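Zerkilby 引き出しデータセット はじめにお読みください

このたびは Zerkilby のデータを手に取ってくださって、ありがとうございます。灰色のキャビネットと引き出しと、ちょっとした日用品を相手に、ロボットアームの遠隔操作でこつこつ集めた実演の記録です。模倣学習の練習台にしたい方、引き出しまわりの操作だけをじっくり試したい方に使っていただけたら、とてもうれしく思います。

収録の台まわりは、おおよそ次のような様子です。
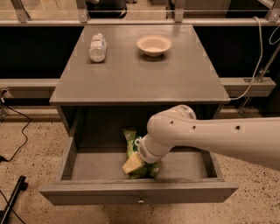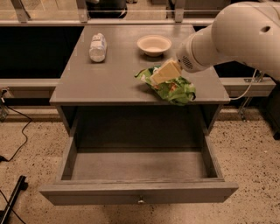

どの回も、言葉の指示をひとつ選ぶところから始まります。「黄色いものを引き出しに入れて」「緑の袋を上に出して」「引き出しを閉めて」といった、ふだん家の中で口にするような短い文です。操作者はその文を声に出して読み、アームを動かし、終わったと思ったところで記録を止めます。止めるのが早すぎる回や遅すぎる回もありますが、前後を切りそろえることはしていません。終わりの判定も学習させたいという方がいらっしゃるだろうと考えて、そのまま残しました。

収録されているもの

エピソードは全部で178本あります。指示文は13種類で、本数はそろっていません。取り出す作業より、しまう作業のほうがずっと多く入っています(操作者がみんな、しまうほうを好んで選んだのです。気持ちはよくわかります)。偏りが気になる場合は、読み込みのときに指示文ごとの重みを調整してください。設定ファイルの task_weight という項目で変えられます。

各エピソードには、次のものが入っています。
頭部視点のカラー映像
関節角度とグリッパーの開き具合
指示文(日本語と英語)
結果の区分(成功、やり直しあり、失敗)
操作者の番号とひとことメモ

ひとことメモは自由記述です。「袋がすべった」「ちょっと急いだ」など、書く人によって長さも調子もばらばらで、空欄もあります。学習に使うことは想定していませんでしたが、読み返すと失敗の事情が見えてきて、なかなか役に立ちます。どうぞ気が向いたときに眺めてみてください。

物の置き方について

開始時の配置は、操作者が毎回手で決めています。乱数で座標を出す方法も最初のころに試したのですが、物どうしが重なったり、天板からはみ出したりして、結局は人が直すことになり、それなら初めから人が置こうという話に落ち着きました。そのかわり、置く人の癖が出ます。公平な評価をしたい方は、操作者の番号で訓練用と検証用を分けることを強くおすすめします。

袋のようなやわらかい物は、つかむたびに形が変わります。同じ配置から始めたつもりの回でも、しわの寄り方まではそろいません。ここは難しいところでもあり、このデータのいちばん面白いところでもあると、私たちは思っています。

失敗の扱い

失敗した回も消していません。落とした回、つかみそこねた回、指示と違う物に手を伸ばしてしまった回、どれも区分をつけて同じ場所に置いてあります。成功例だけを使いたいときは、読み込み時に outcome を success に絞ってください。「やり直しあり」は、途中で一度つまずいてから目的を果たした回のことです。個人的には、回復の動きを学ばせるのにとても良い材料だと感じていますので、できれば捨てずに混ぜてみてください!

ファイルの構成

最上位に episodes、meta、tools の3つのフォルダがあります。episodes の中はエピソード番号ごとに分かれ、meta には指示文の一覧と区分表が入っています。tools にある変換用の小さなスクリプトを使うと、社内の学習基盤 Druso の形式に書き出せます。記録そのものは Tetteh という収録ソフトで行いました。古い版の Tetteh では時刻のずれが大きく、5月に集めた分は時刻を合わせ直してあります。合わせ直した回には、meta の一覧に印をつけました。

はじめて使う方は、全部を読み込む前に tools の確認用スクリプトを一度走らせてください。映像と関節の記録の長さが合っているかどうかを調べて、合わないものを一覧に出してくれます。手元の環境では100本ほど読んだあたりでメモリが足りなくなることがありました。その場合は、先読みの数を2まで下げると落ち着きます。

わかっている制限

家具は1台だけで、部屋も照明もほとんど変えていません。別の引き出しでそのままうまく動くとは考えないでください。また、映像はアームで物が隠れる場面を多く含みます。隠れた物の位置を別に書き出した情報はありませんので、必要な方は前後のコマから補っていただくことになります。

力の値は記録していません。袋をどれくらいの強さで押さえているかは、グリッパーの開き具合から想像するほかなく、これは次の収録でなんとかしたいと思っています。

利用と連絡

研究と教育の目的であれば、ご自由にお使いください。再配布の際は、このファイルを一緒に入れてくださると助かります。指示文と中身が食い違っている回を見つけたら、エピソード番号を添えて Gruneo の課題一覧に書き込んでください。小さな誤字でもかまいません。区分表の直しは、次の版にまとめて反映します。

最終更新 8月3日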